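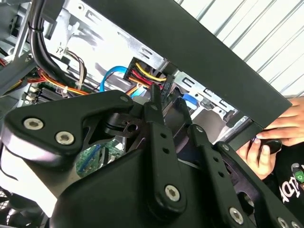 Gripper holds position on the bench but sags inside a computer case
Posted in Home and Shared Workshops, Rillatside Makers' Help

Our group at the Rillatside shared workshop is building an arm to assist with stripping retired desktop computers. The gripper is of the linkage type, with flat black plates joined by hex-socket screws. On the open bench it returns to the same point within 2 mm. When it is sent into a case to reach the drive cage, the fingers settle lower than commanded and come close to the power wiring. The fault is worse after a long session in the afternoon. All case work is done with the mains lead removed.

I would appreciate advice on whether this is a mechanical fault or a matter of settings. The controller is a Darik board running its standard program, and the joints have done nearly 3000 cycles.
Fouad Nasr

Latifa Shawky
I would examine the pivots before changing any settings. Linkage grippers of this kind loosen at the joint screws, and a small amount of play at the base of a finger becomes a large error at the tip. The following procedure is suggested.

Switch off the arm and support its weight.
Hold the base of each finger link and move the tip gently from side to side.
Where play is felt, remove the screw, clean the thread and refit it with a medium-strength thread locker.
Tighten until the play is gone, then back off slightly so that the link still turns freely.
Leave it overnight before use.

If the sag remains, compare the wrist angle in the two tests. Reaching into a case usually means working further from the shoulder — the motor there carries more load than it does on the bench. Repeat the bench test at full reach, with the same wrist angle, and record the result.

I would also tie back any loose power and data cables before the arm goes in. A finger with a row of open holes will catch a thin wire quite easily.

ma_herero
Had the same on mine. Turned out to be a worn shoulder gear, replaced it and the sag went away. Check the supply voltage as well.

Fouad Nasr
Thank you both. There was play at the base of one finger, and it has been corrected as described. The full-reach test still shows a drop of several millimetres, so the shoulder gear will be opened next. I will post the measurements when that work is complete.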